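4.2 Comparing two finger sets on flat objects

Before you start, complete section 4.1 (homing and zero force). This test needs one arm, both finger sets and the chest camera. Plan 11 minutes for each set.

1. Lay the table carpet flat. Put the white board near the middle and leave the front part of the table free. Other test items can stay in a row at the back.

2. Mount the first finger set. Tighten the screws by hand, then a quarter turn with the key.

CAUTION: Keep your hands away from the fingers when the controller light is on. The fingers can close without a sound.

3. In the Stanetti panel, set speed to 100 and grip force to level 2. Do not change these values between the two sets, or the results can not be compared.

4. Place the patterned coaster flat on the carpet, to the left of the board. Bring the arm in from the left side and lower it slowly. Stop when the fingertip is just over the coaster and does not press on it.

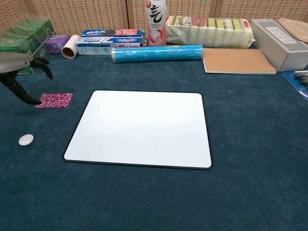 5. Save this position as "Start flat". You will call it again for the second set.

6. Close the fingers and lift. If the coaster slides away on the carpet, write "slip" in the log and put it back by hand. Make four attempts.

Note: A thin object is difficult for long fingers. If the tip touches the carpet first, raise the approach height by 2 mm -- not more -- and save the position again.

7. Repeat step 6 with the small white oval object. The board comes last, and it must be gripped at the edge.

8. Switch off the arm, change to the second finger set and continue from step 4.

Send the log of both sets to Yasaman Asadi at Satow. For the transparent and wrapped items, see section 4.3.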